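Kultness open day, and the question my sister keeps asking

My sister's one question about robots is when one will tidy her kitchen drawer. You know the drawer – dead batteries, fuses, a lead for something you threw out years ago. I promised I'd ask on her behalf at the Kultness open day, and I came home with a sort of answer.

It's a 5 minute walk from the station if you don't follow the signs, and longer if you do. I signed in as visitor 349, which impressed me until I heard they'd started the numbers in October. Tea was free, the flapjack wasn't, and I bought two.

The first hall was all conveyor stuff from Mirnus, very slick and very loud. I lasted one demo! What I'd really come for was upstairs, where Siu-fong Ho works on small parts sorting. She used to run the spares counter in a hardware shop, so she knows what a muddle of bits looks like on a busy morning. Yellow trays, a steel one between them, bits of wire and electronics to be picked up and put where they belong. My sister's drawer, more or less, only cleaner.

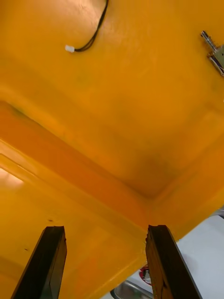
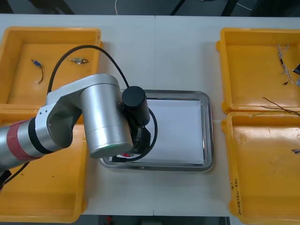
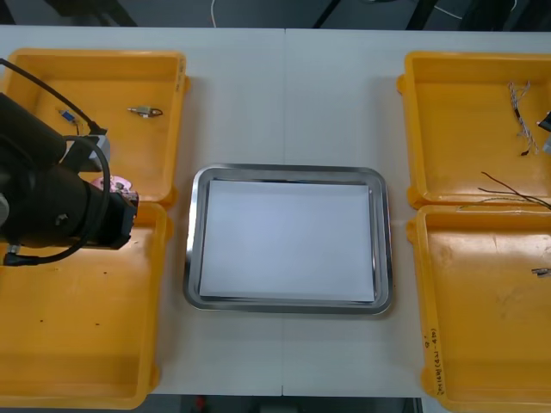 The red circuit board, held by the left arm: 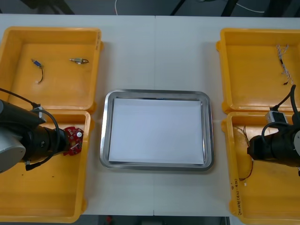 I asked Siu-fong straight out whether it could do a shop's returns box yet. "Some of it, slowly," she said. Chunky things she's happy with. Wires are the trouble, as they bend and snag and never lie the same way twice, and a person sorts that out with a fingertip without thinking. I watched for ages and found myself willing it on, like a toddler with a spoon.

Her colleague Hui-mei Tsao was gloomier about homes. A shop can agree on where things go, she said, but every kitchen has its own rules and most of them have never been written down. (True of ours. The scissors live with the tea towels.)

I missed the Felumwood talk on folding laundry as it was full, so if anyone got in, do tell me how it went. The next open day isn't fixed yet, but you can leave your email at the desk. I've put my sister's down as well.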